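Section 4: Loading and unloading the plate rack

Read this section before you put anything breakable in the rack. It replaces the loading notes on the card that comes in the box, which were written for a shorter rack and give some advice we no longer agree with.

What you need

A dry bench or table, a clean tea towel, and the plates you own. You do not need the "rack conditioning spray" some shops sell alongside wire racks. Sheyla Cabrera tried it on two racks in the Tollosden workshop and could find no difference, apart from a smell of lemon that lasted into April.

Before you start

1. Set the rack where it will live. Moving a loaded rack is how most plates get chipped.

2. Press down on each corner in turn. If the rack rocks, turn it end for end and try again. If it still rocks, your bench is probably uneven. Fold a bit of cardboard under the low corner. The adjustable feet sold by Kallgate also work, at a price.

3. Run a finger along the wires, gently. You are feeling for bare spots or rough ends in the white coating. A rack with bare wire will mark pale glazes grey and will rust sooner or later, whatever the label says about rust resistance.

4. Measure your widest plate across the middle. The rack takes round plates up to 330 mm. Brochures have claimed 336 mm, and a plate that size will go in, but it leans on its neighbour and we don't count that as fitting.

Note: Sizes printed on plate boxes are often rounded. Use a ruler.

Loading round plates

5. Start at the far end and work toward yourself. You will not have to reach over plates that are already standing.

6. Hold each plate by the rim, with your thumb on the face and fingers behind. Don't pinch it at the very top. A wet rim is slippery and the glaze gives you nothing to grip.

7. Bring the plate over the rack edge-on, in line with the gap you want, and lower it straight down. If you come in at an angle, the rim catches a wire and the plate twists in your hand.
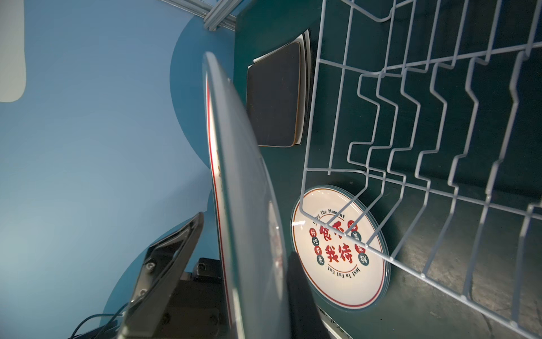
Figure 4.1 Round plate turned edge-on, with the wire rack at right and the square plates stacked separately.

8. Let the plate touch bottom before you let go. You should feel it rest on the base wire. If it is hanging on its sides, the gap is too narrow. Lift it out and use the next one.

9. Face all the plates the same way. Some guides say to alternate them so that air moves better. Hazem Salem tested both ways over a month of washing up and the drying times were the same. Alternated plates did knock rims more often, so we suggest you don't bother.

10. Leave an empty gap after any deep plate or pasta bowl. Two deep plates side by side trap water between them, and you will find it when you pick up the second one.

Caution: Check printed or banded plates for specks on the rim before you shelve them. A speck may be food, a glaze fault or the start of a chip. Rub it with a damp cloth. If it stays and feels sharp, stop using the plate for food.

Square plates

Square plates can be stood in this rack. We are not convinced they should be. The flat side sits on the base wire well enough, but water collects along the bottom edge, and a square plate that gets nudged tends to pivot on a corner. Ciarán Ó Briain has used racks like this for years and still dries his square plates by hand.

11. If you do rack them, put them at the ends where there is something beside them to lean on, and use every second gap.

12. Otherwise, dry them with the tea towel and stack them flat, away from the rack. Put the largest at the bottom. Keep dark plates and pale plates in the same stack if you like. The claim that dark glaze rubs off on pale glaze comes up a lot in letters to us, and we have yet to see a case.

Weight

The Markent catalogue describes this rack as suitable for "a full family dinner service," a phrase that means very little. Load it evenly from end to end and stop if the base wires start to bow. Heavy stoneware will do this long before the gaps are full.

Unloading

13. Take plates from the near end first.

14. Lift straight up until the rim is clear of the wires, then turn the plate flat. Most people turn it too early.

15. Wipe the lower edge. It is the last part to dry, and a plate that looks dry from the top often isn't.

Note: "Air dries in minutes" appears on a good deal of rack packaging, including the Farouk range and, we are sorry to say, our own older boxes. In a cool kitchen, allow a couple of hours or use the towel.

Replacement parts

The base wires are not sold separately. The drip tray is part 654 and the end clips are part 733. Other trays may be described as universal. Dong-hyun Yeom tried three of them for this edition and one fitted, with some trimming.

Go to Section 5 for cleaning the rack and removing lime scale.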